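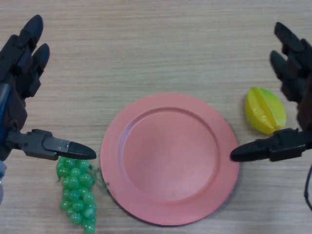

Plastic grapes and an artificial star fruit on either side of a pink plate.

Artificial fruit is usually judged on realism. I think this is the wrong test for anything that will stand on a table every day. The better measure is how the piece sits beside the crockery, and most shops give no help with it.

Take gloss. Moulded grapes have a hard shine, and under a ceiling lamp each one carries its own white point of light. A matte plate has almost none. Placed side by side, the two finishes stay distinct and both are easy to read. A glazed plate would add reflections of its own, and the result is glare. Frøydis Brekke, with whom I shared a flat in Borkodgate for 3 years, held that glossy fruit needs a glossy dish. I still disagree.

Colour follows the same rule. Green against coral pink is a strong contrast and needs a quiet ground. Pale wood with a fine grain does this well; a patterned cloth does not. 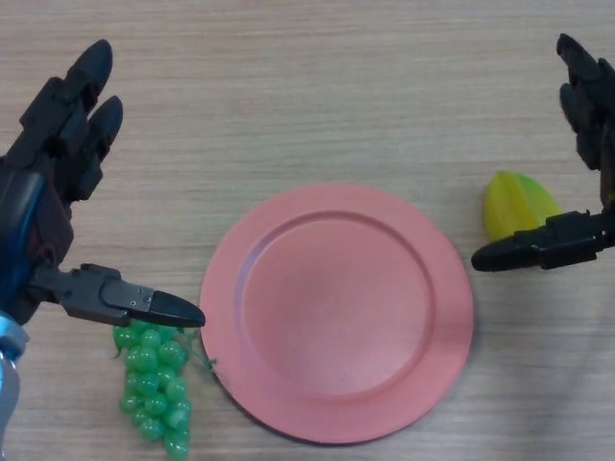
The grape stem meets the rim; the well of the plate is left clear.

Then there is position. The habit is to heap everything in the dish. I would leave the well empty and set the fruit on the table. A plate with a shallow well holds a long bunch badly in any case, and an empty one can be used for bread at short notice.

Dust remains the real objection to plastic grapes. Mine are rinsed in lukewarm water each June and left for 30 minutes on a towel.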